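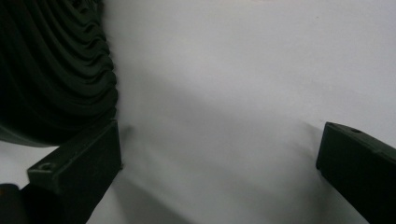
¿Sirve la misma pinza de mano para objetos blandos y para calzado?

Sirve si los dedos tienen una almohadilla que ceda un poco y si la apertura es mayor que la parte más ancha del objeto. Con dedos completamente rígidos el calzado gira al levantarlo.

Hüsnü Gökçe
12 October 2019
Pregunto esto porque estoy comparando dos pinzas para un trabajo de clasificación de calzado y no tengo mucha experiencia. El español no es mi primera lengua, pido disculpas si alguna palabra no es la más correcta. La primera pinza es una Flodau con dedos planos y rígidos. La segunda es una Rosent, a la cual hemos cambiado las puntas por otras con espuma. Las dos trabajan con el mismo controlador, un Rudd, y con la misma velocidad de cierre.

Mi procedimiento es el siguiente: coloco el objeto sobre la mesa blanca, cierro, levanto 30 centímetros y mantengo durante cinco segundos. Con bolsas y telas dobladas las dos se comportan de manera parecida. Con sandalias la Flodau suelta el talón muchas veces, y todavía no comprendo si el problema es la fuerza, el material del dedo o el lugar en donde agarro. Además, en las grabaciones la imagen sale movida justo en el momento de levantar, y así es difícil ver si hay deslizamiento.

rosa_taller
Cambia una sola cosa cada vez. Ahora mismo comparas pinza y almohadilla juntas, y de ahí no se puede sacar nada. Pon la misma espuma en las dos y repite. Lo de la imagen movida es el tiempo de exposición: bájalo y añade luz. 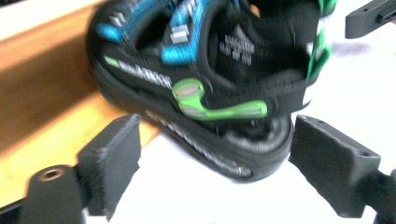 Página 2 de 5

mkowal
Yo tampoco soy nativo, así que nos vamos a entender bien. He hecho pruebas similares con el controlador Corora y puedo decir lo que he observado, sin asegurar que sea igual en el Rudd.

Una sandalia es un objeto difícil porque tiene una parte gruesa, la suela, y otra que casi no ofrece resistencia, las correas. Si un dedo presiona la suela y el otro queda del lado de las correas, la fuerza no se reparte igual y el talón baja. Yo obtuve mejor resultado agarrando la suela por sus dos bordes, cerca del centro de masa, con las almohadillas paralelas. Cuando esto no es posible, conviene cerrar más despacio y esperar un momento antes de subir.

Revisa también el borde de la espuma. En mis puntas se deshilachó después de casi 700 cierres, y desde ese punto los resultados ya no eran comparables con los del principio. Desde entonces anoto el número de cierres junto a cada prueba.

p_arr
prueba con mas fuerza y ya, a mi me funciono con zapatos

Hüsnü Gökçe
Gracias a todos. Voy a poner la misma espuma en las dos pinzas y a cambiar el punto de agarre, primero una cosa y después la otra. Sobre la fuerza, ya está en el máximo que permite la Flodau, por eso no puedo subirla más. En diciembre tengo que entregar la comparación y escribiré aquí los valores que salgan.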